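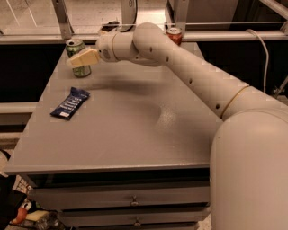 The planner has a new habit, and we are told it is an improvement. Until February, our grasp code treated every object on the table as a private matter between itself and the gripper. It found a thing, worked out where the fingers should go, and left the other two meters of arm to sort themselves out. This was fine for single objects and bad for company. Put a green can near the back left corner of the table and a red-and-silver one at the rear edge, and the whole upper link has to pass over the neighborhood of the second to get the fingers in front of the first. The old planner never lost sleep over that. It also lost sight of the red can, because from the head camera the link hides the lower part of it, and what the old planner could not see it considered to be free space.

The replacement is called Trallusum, a name that won a vote nobody will admit to having taken part in. It keeps a memory of each object for as long as the arm is in the way. When a can drops out of view behind the link, Trallusum compares the gap with the arm's own shape, decides that the arm is the likely culprit, and holds the can's last known position in the collision map. If the arm isn't the culprit, the can is gone and gets dropped from the map after 13 empty views. We tried smaller numbers. They produced a robot with strong opinions about cans that had merely been in shadow.

Shadows deserve a paragraph of their own. The depth filter used to read the soft edge of one as a very thin object, and would politely plan a path over it. Areeba Bajwa spent most of a month on this and fixed it by deleting 323 lines, which she has asked us to mention. The filter now checks height before it checks brightness, and the lines it replaced have been kept on a branch called Hemer for anyone feeling sentimental.

Flat things are still a sore point. A snack bar wrapper has almost no height, so the new filter would happily file it under table. For now the color model gets a veto: if it is sure enough that a patch is an object, the patch stays in the list and is tagged as flat, and the grasp planner is told to leave it for last. Leaving it for last is not a plan, as several of you have pointed out in the tracker. A proper one is being written.

On the tooling side, Burnell can now replay a logged run with a different planner swapped in, so you can find out what Trallusum would have done with your old failures before you complain about its new ones. We put 3714 logged reaches through it. The old planner clipped a remembered object in 904 of them, a number we had been happier without. Replays with changed camera settings still crash on load – use the settings saved with the log.

The merge goes in once the Tarar bench has been moved over to the new message format. If your scripts read the object list directly, they will need the extra "last seen" field, and they will fail loudly without it. Areeba has a conversion script and some patience, and would like you to use the script first.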